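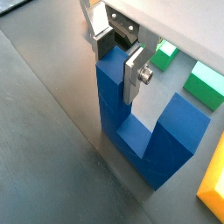 Nultbridge Block Stacking Set
README, student robotics club

What you are downloading

1,170 attempts at building small block structures with one arm, saved by the club over a school year. Each attempt has wrist camera video, joint positions, gripper opening and a one-line note typed by whoever was driving. The blocks are blue, green and yellow. The most common target is the "U": two tall blue blocks standing up with a lower blue one between their bases.

Please read the rest before you train anything on it.

What the success label means

Less than you would like. Of the 1,170 attempts, 681 are marked "success." The driver pressed a key when the structure looked right to the driver, often with the gripper still closed on the last block. A block held upright by two fingers looks a lot like a block standing by itself. Krishnamoorthy Bangera went back through the files and found 392 where the label was set before the fingers opened. Those carry the flag early_label. We left the original label in place next to it, so you can decide which one you believe.

I would not quote a success rate from this set. Our own poster did, and I argued against it.

Wrist view

The camera rides with the gripper, so the fingers and housing cover part of the work. In many attempts the top of the held block is partly hidden at the moment you most want to see it. There is no second camera. We talked about adding one in April and then spent the money on finger pads.

Known problems

Lighting changes with the time of day, and shadows from the gripper fall across the blocks. A model may well be learning the shadow.

The blocks are scuffed. Chandrasekhar Chettiar thinks a network could tell individual blue blocks apart by their scratches. He may be right — we never tested it.

Driver notes run from careful to useless. "ok" appears a lot.

Folders

raw/ has everything, including aborted runs
clean/ has attempts with no dropped video
notes/ has the driver text, spelling untouched
rao/ has the baseline policy, named Rao, with its config

About the baseline

Rao builds the U on our table with our blocks. Move the blocks a hand's width past where the drivers usually put them and it reaches for the old spot. I don't consider that stacking, whatever the demo video suggests.

Questions and corrections go in the issue tracker. If you find another bad label, send the attempt number and the time in the video — "some of these look off" is something we already know.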